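Open Day at Trurnach

Ingeborg Rothe got off the bus at two with her name already written on a sticker, because the woman from Temix had emailed the stickers out to be printed at home.
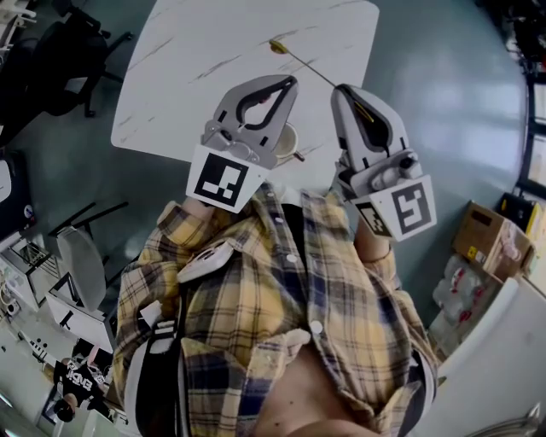
She had driven a forklift at the Basholm cold store for most of her working life, and the letter had said that staff past and present were welcome. There was a plate of lamingtons by the door. She took one and stood at the back.

The man giving the demonstration was called Nevzat Kocabaş. He spoke quietly, so everyone had to shuffle in.

"You do the job with these," he said, and worked the grippers open and shut. "The machine learns from what you did. We need the same small job done 200 times, 300 if people are messy."

"What if they're neat?" asked a boy near the front.

"Then we ask them to be a bit messier."

A few people laughed. Ingeborg didn't, because it seemed a fair answer. She had trained seven drivers at Basholm and the neat ones had always come unstuck the first time a pallet was stacked badly.

He asked who wanted a go. The boy went first and then his father, who talked the whole way through and dropped the spoon. When nobody else moved, Ingeborg brushed the coconut off her hands and went up.

The grippers were lighter than she'd expected. Nevzat told her to pick up the spoon, stir, and put it down again. She missed the handle once. The second time she came at it lower and it held. She stirred and laid the spoon back on the table.

"Have you used these before?" he asked.

"Forklift," she said. "Same thing. You look where the tips are going, and you leave your hands alone."

He wrote that down on the back of a flyer.

Afterwards she asked him where the machine would end up, once it had learned. He said the first two were going to Akbulut, the caterers, to clear trays. She asked who cleared the trays now. He said he didn't know their names.

"You could find out," she said.

"I could," he said, and he wrote that down too, under the other thing.

She had a second lamington while she waited for the bus - the woman from Temix had wrapped it in a serviette for her. The sticker was still on her coat when she got home. She put it on the fridge, next to the July calendar, and started on the potatoes.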